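4. Laying out the sheet and cubes

4.1 Cover the tabletop with the brown paper sheet and smooth it flat from the middle outwards.
4.2 Put the coloured cubes on the paper with a clear gap between them.
4.3 Leave a margin of about 6 cm along each side.

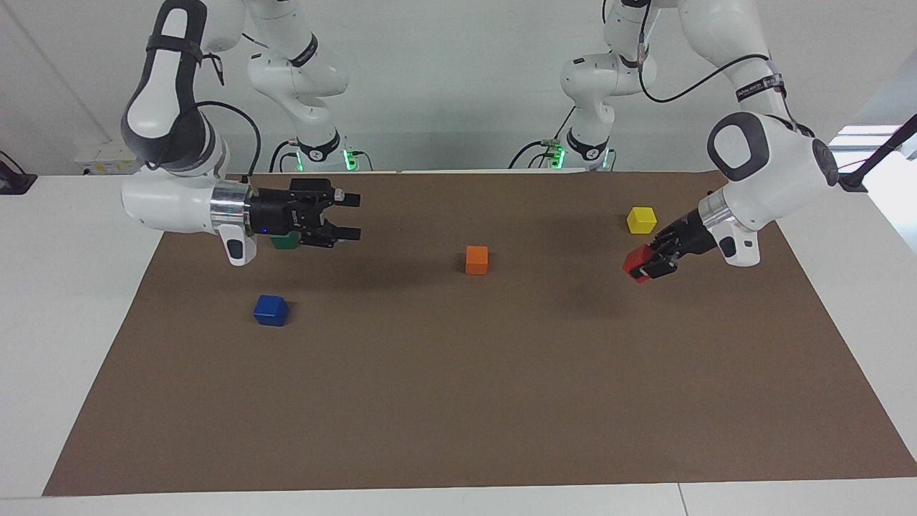
Cubes on the brown paper

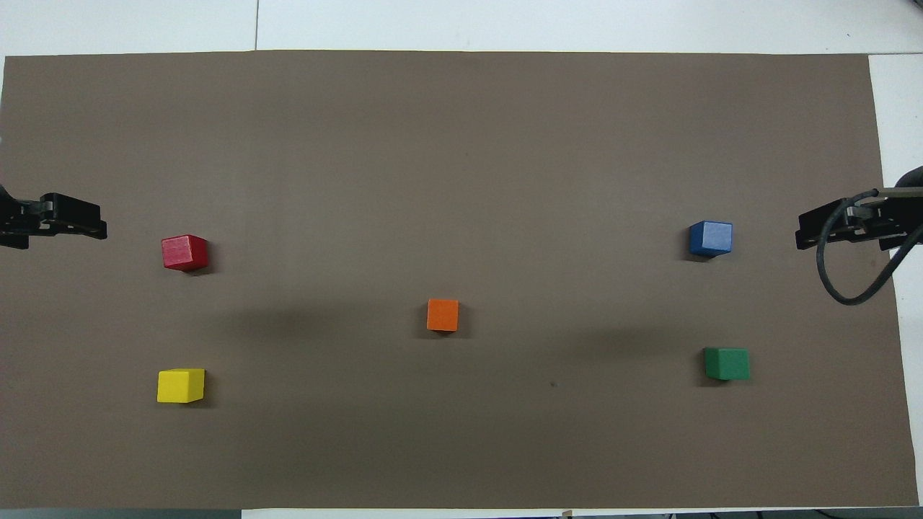
Yasaman Tehrani adds that new paper from the Clemura roll tends to curl, and she leaves it face down overnight before use.

Note: the cubes need not line up with the edges of the paper.

Caution: small parts. Keep away from young children.

4.4 When finished, return the cubes to the Nolix box and roll the paper loosely.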